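Danko and the coin that isn't a coin

2019-09-09

So Danko now says it never planned a token of its own. The statement is five lines long and calls the whole business "a misunderstanding". I read it twice and still can't tell who is meant to have misunderstood what.

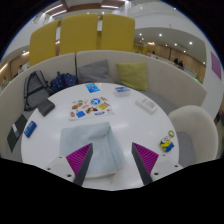
Back in the spring the same firm was happy to let people talk. Levente Boros even had a launch price, 10 cents, on his newsletter for weeks, and I never saw anyone at Danko ask him to take it down.

Kwok-wai Kao thinks I'm being unfair — small firms get rumours wrong all the time, he says. Maybe. But 692 people had signed up to the waiting list when I last looked, and a list needs something at the end of it.

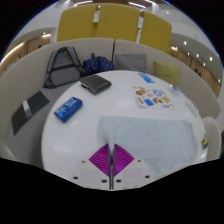 A pale cloth spread out on the round white table.

Istau tried much the same thing, if you remember. First a denial, then a "loyalty scheme" that could be bought, sold and lost like any other coin. I put a little into that one and would rather not say how it went.

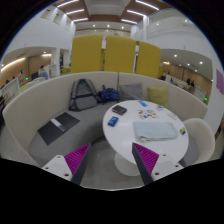 Danko has promised a fuller note in October. I'll read it, but my money is staying in the building society until then.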